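**Tuveo Documentary Award: questions from entrants**

**Who may enter?**
Independent producers and broadcasters may enter one completed film each. Co-productions are entered by the lead company.

**How long may a film be?**
The limit is 52 minutes, credits included. Films in the short section may run to 16 minutes.

**What does it cost?**
There is no fee for the short section. All other entries pay a fee of 996 kroner, which cannot be refunded once viewing has begun.

**Are subtitles required?**
Yes, in English, unless the film is already in English.

**When are the results announced?**
The shortlist of six appears in August. The winner is named at the closing evening in Tveit.

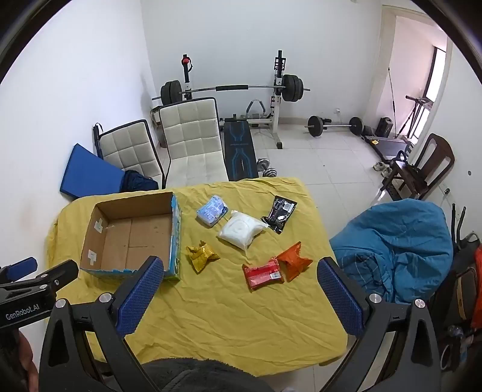 **May I send a physical copy?**
Entries are judged from the online file only. Shortlisted producers may also send press material — stills, posters, a synopsis — to Marisol Cortés at the festival office. An open cardboard box on a cloth-covered table is no protection in the post, so please seal yours firmly and write the film's title on the outside. Material is kept for three months after the closing evening.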